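How to set up your first email newsletter campaign

If you run a small shop or an online store, a monthly newsletter is a cheap way to keep in touch with past customers. You can have one running in an afternoon.

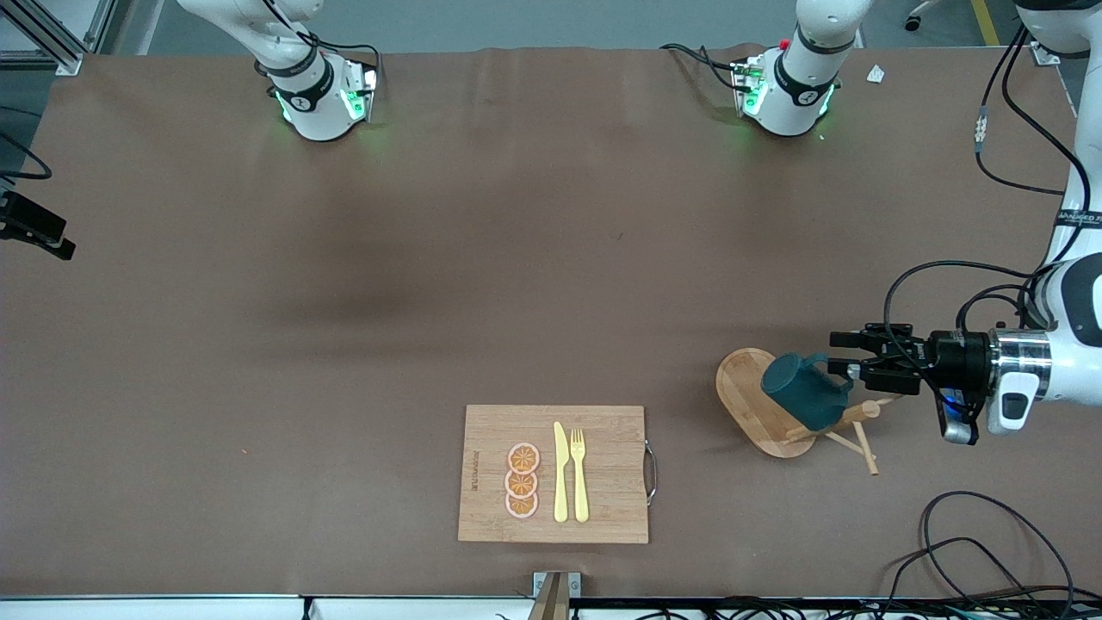

Higuchi, email marketing editor at Wulten

Before you start

You need a mailing list, a sending account and a reply address that someone checks. We use Tunden in these steps, but the menus are much the same elsewhere. The free plan we used covers 1,000 contacts.

Step 1. Clean the list. Remove duplicates and anyone who has not agreed to hear from you. Our test list, from a kitchenware shop in Florley, began at 2,267 addresses and needed a paid plan.

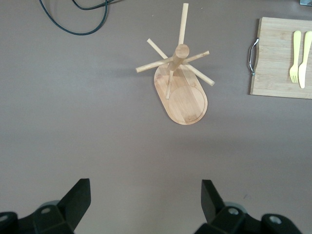

Bamboo mug tree, seen from above.

Step 2. Write the subject line. Keep it under 10 words and say what is inside.

Step 3. Add one main offer with one button. Put other news underneath — two short items at most.

Step 4. Send a test to yourself and open it on a phone. Click every link, including the unsubscribe link.

Step 5. Schedule it. We sent ours in February at 6 in the evening. Leave it a couple of days, then look at clicks before opens.

Updated 6 May 2018

Contact us | © Wulten 2018 | Back to top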